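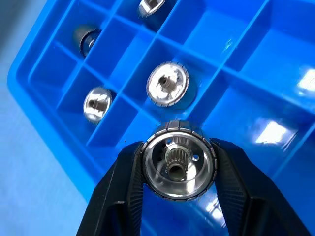 *A toothed metal part in the gripper, over the blue compartment tray.*

# Open day at Grarance: your questions

The open day is in July, at our Havlíček works. If your question isn't covered, write to Marcela Ondrejka at the front office.

## What will I see?

The Cleltutix cell handling metal parts and trays like the one in the picture. Each demonstration is run by one of our setters, who will also talk you through the controls. You can then walk the rest of the hall on your own.

## Do I need to book?

Yes, for the demonstration. The hall itself is open to anyone who signs in at the gate. We can take up to 684 visitors over the day.

## How close can I get?

As far as the yellow line. Please stay behind it even when the arm is still, as it can start again without a signal.

## Can I handle the parts?

Not the ones in the cell. There is a table by the entrance with spare parts you may pick up. Some have sharp teeth, so gloves are provided.

## How does the gripper hold something so shiny?

It holds the part by the rim, where there are teeth. The inner faces of the fingers are ridged for grip.

## Do the parts have to lie flat in the tray?

No. Some end up tilted or on their side against a partition. Ask the setter to show you how the cell deals with those.

## Are children welcome?

From the age of 5, with an adult. Pushchairs must be left in the cloakroom.

## May I take photographs?

In the main hall, yes. Please don't photograph the Ganerum line, which is customer work.

## Is there parking?

Use the lower car park. The upper one is kept for deliveries and blue badge holders.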